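5 October 2022
Notebook, bimanual bench, cell 2
Subject: start-pose sampling for the deformable bag task

Carried over from the last entry: the policy trained on the April set does well when the bag starts near where the demonstrators usually put it and falls apart when it doesn't. Logging more demos of the same kind won't fix that. Today's plan was to change how the starts are chosen and leave everything else alone.

Method. Start poses now come from the Stemon script, which draws a position and heading for the bag and a separate flag for its state (flat, folded, crumpled). The operator sets the bag by hand to match the draw, then both arms go to home and the episode begins. No resets by policy. The operator may not re-draw a pose because it looks awkward. I did this twice in the morning out of habit and threw those two episodes away.

Task definition unchanged: both grippers on the bag, bag turned front panel up, straps clear of the body, release. Time limit 62 s per episode. Success is judged from the fixed view only, by someone other than the operator.

Clutter stays on the table during all runs. The old set was recorded on a clear surface and I suspect part of the drop comes from that, but I can't separate the two effects with the data we have. Needs its own comparison: same start draws, clear table against cluttered table. Not today.

Collection. Target for the week is 200 demonstrations. Finished today with 44, not counting the two thrown away. Teleop latency normal all day. Left leader arm has a stiff wrist roll again and it shows in the recordings as a small hesitation before each regrasp. Took the joint apart, cleaned it, put it back. Better but not cured.

Evaluation. Ran the April checkpoint against the new start draws to get a baseline before any retraining. Success 43 per cent. By state, flat starts are fine, folded starts are mixed, crumpled starts are where nearly all the failures sit. The usual failure is both grippers closing on the same fold and then pulling against each other until the torque limit trips. The second most common is a strap caught between the fingers and read as body fabric.

I had expected heading to matter more than it does. Sorting the failures by heading gives no pattern I would defend. Sorting by state gives a clear one. If this holds with the retrained policy, we should weight the draws toward crumpled and stop sampling heading so finely.

One doubt about the labels: "folded" and "crumpled" are the operator's call at set-up, and the line between them moved during the day. Tried the Ziltik surface-area measure on the stored frames as a stand-in. It agrees with the hand label at the extremes and is no use in the middle. Will keep the hand label and record the measure beside it.

To do
— re-zero left follower before the next session
— fix the Prullberg exporter, it drops the last few steps of any episode that ends on the time limit
— second labeller for bag state, blind to outcome
— write down what counts as "strap clear"

Fixed view, both arms at the bag: 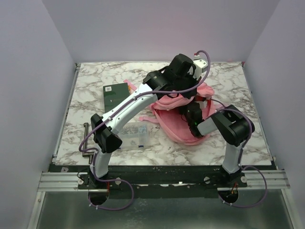
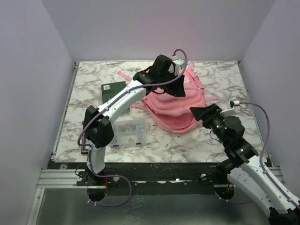
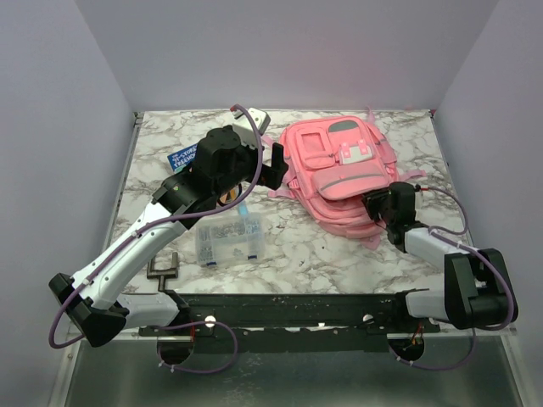
Angeliki Kourkoulas read this over and wrote underneath: I would not change the draw weights yet. The baseline never saw many crumpled starts, so of course it fails there, and that tells you about the April set more than about the task. Retrain on the even draws first, then look at the split again. Also, when the arms pull against each other, please log which one closed first. If it is always the same arm, that is a timing problem between the two action heads and more crumpled bags will not cure it.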